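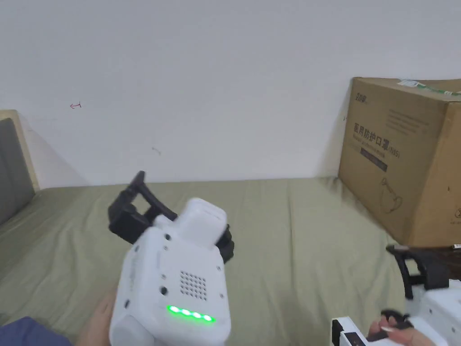 The sage green sheet, bedroom wall behind it

Feldale Home Forum > Bed & Bath > Sheets that don't pill: is it the fabric or is it me?

marlowe_j
OK so I need help, because I'm on my third set of sheets in 2 years and I'm starting to take it personally. The green one up top is what's on the bed now. I love the color so much. I painted nothing, bought no art, I just let the green do all the work against the white wall and I'm happy every time I walk in there.

But the last two sets both pilled. Little fuzz balls right where my feet go, and then a rough patch at hip level. One was a poly blend so fine, I had it coming. The other was supposed to be all cotton and it lasted maybe nine months before it felt like a sweater from the bottom of a thrift store bin.

I wash once a week on warm, regular detergent, dryer on medium. No fabric softener. What am I doing wrong, and how do I keep this one nice? I'm in a rental with a shared laundry room so I don't get to be fancy about machines.

tessaknits
Love that green! What's it made of? You can't get much advice until you say. Cotton percale, sateen, jersey and microfiber all wear out in different ways.

marlowe_j
Tag says 100% cotton and then a bunch of washing symbols I pretend to understand. It feels crisp, if that helps? Not shiny at all.

tessaknits
Crisp and matte sounds like percale. Good news, that's a tight plain weave and it tends to pill less than the brushed stuff. Turn it inside out, wash it cold, and don't put it in with towels. Towels are murder on sheets. All that terry rubs against the flat cotton for 40 minutes and then everybody wonders where the fuzz came from.

old_dog_dale
I've been washing sheets and towels together since I moved out of my parents' house and my sheets are fine. I think people overthink this. Buy decent sheets, wash them, sleep on them. When they wear out you've got rags for the garage.

tessaknits
Dale, what do you consider fine though? My husband also says his sheets are fine and I could grate cheese on them.

old_dog_dale
Ha. Fair. My wife has not complained, put it that way.

Ridwan Latuheru
I ran the linen room at a small hotel for six years (108 rooms, so a LOT of sheets) and I'm with Tessa on the towels but not on the cold water. We washed hot. Cotton can take it, and body oil doesn't come out well in cold. Oil builds up, the fabric gets stiff and a little sticky, and then it rubs against itself more. What killed our sheets was the dryer. Overdrying makes cotton brittle and short fibers break off and ball up. Pull them when they're barely dry, even a tiny bit damp at the hems, and let them finish on the bed or over a door.

Also, don't stuff the machine. In a shared laundry room I know the temptation, you want to pay for one load. But sheets need room to move or they just twist into a rope and grind.

marlowe_j
Oh no. I am the one-load person. Sheets, towels, jeans, all of it. The machines downstairs went up in price in July and I've been cramming everything in ever since. I think you just solved it.

tessaknits
JEANS?? With the zippers???

marlowe_j
I know. I know!! I'm turning myself in.

pinecone_ann
I'm going to disagree with Ridwan a little – hot water on a dyed sheet is how you end up with a sad gray-green. I had a set in a similar color from Kamath and washed it hot every week, and by spring the top half was a different shade from the part tucked under the mattress. Warm at most, and skip anything with brighteners in it. I'd rather wash more often and cooler.

Ridwan Latuheru
That's fair, everything we had was white. I never had to think about dye. For a color she likes that much I'd go warm too.

old_dog_dale
So she was already washing it right. Warm, weekly. Told you, overthinking.

pinecone_ann
Dale, she was washing it with JEANS.

quietcorner17
Can I ask about thread count while we're here? My sister swears by her Jallance set and says it's 1,000 and therefore indestructible. I paid a third of that for a 300 and mine feels nicer. Am I fooling myself?

tessaknits
Nope. Really high counts are often thin yarns twisted together and counted separately. Anything from 200 to 400 in a long staple cotton is plenty for percale.

Ridwan Latuheru
Same. Ours were 250 and they went through an industrial washer all week long.

marlowe_j
Update to my own thread: bought a second set in the same green so I can swap them, and I'm doing two loads from now on. Jeans get their own. One last thing – do you guys iron these? Mine come out of the dryer looking like a road map.

pinecone_ann
Never once. Take it out slightly damp like Ridwan said, snap it hard a couple of times, and make the bed right away. Pull the corners tight and most of it smooths out overnight.

old_dog_dale
You lie on it. That's the iron.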